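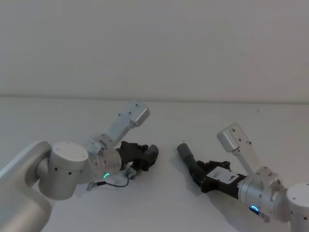 There is a drawer in most houses where hoses go to retire. Ours has the cuff from a Jarnska vacuum we gave away in April, and a grey elbow that fits neither the sink nor the washing machine, though it has been offered to both.

Joining one bit of pipe to another ought to be the dullest job in the home. Push the small end into the big end and have your tea. But the Virketti leaflet that came with my last connector ran to 2 pages, one of them devoted to the word "firmly".
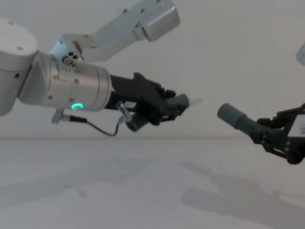 I have since cleared a table for this sort of thing, on the grounds that a dropped cuff can roll under a fridge faster than I can kneel. A pale top is best - grey plastic vanishes on anything darker. The man at Fontana sold me a replacement sleeve, part 2430, and wished me luck in a tone I didn't care for.

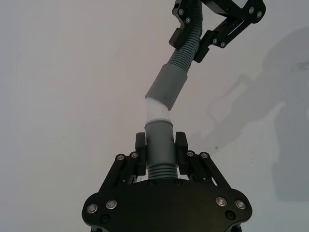 *Grey cuff, white tube, grey sleeve, and a kink where the white meets the upper grey.*

A kink at the join is my usual result too. I pull it apart, turn the sleeve a little and try again before supper.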